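HOSP 263: Table Service and Dining Customs
Unit 5 Handout: Shared Utensils
Instructor: Jarmila Dvořáček

Dining rooms differ in how utensils reach the guest. In individual service, each place is set before guests are seated, and the server is responsible for every item. In shared service, utensils stand in a common holder on the table and guests help themselves. Shared service is usual in noodle shops, canteens, and many family homes.

Students should be able to state who handles a utensil between washing and use. Under individual service this is the staff. Under shared service it may be any guest at the table, and the holder itself must be washed on the same schedule as its contents.

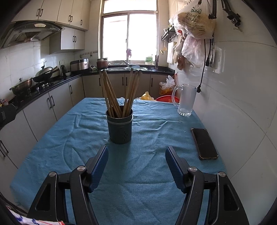

Figure 2. Wooden chopsticks in a common holder on a cloth-covered table.

Wooden utensils require full drying before storage. Holders with openings allow air to pass and water to drain; closed holders should be emptied and wiped at the end of each shift. Cracked or splintered pieces are to be discarded.

Reading: Bustamante, Chapter 22, through the section on table linens. Written responses of two pages are due at the November review session. Questions about the reading may be directed to Teresa Foley during office hours.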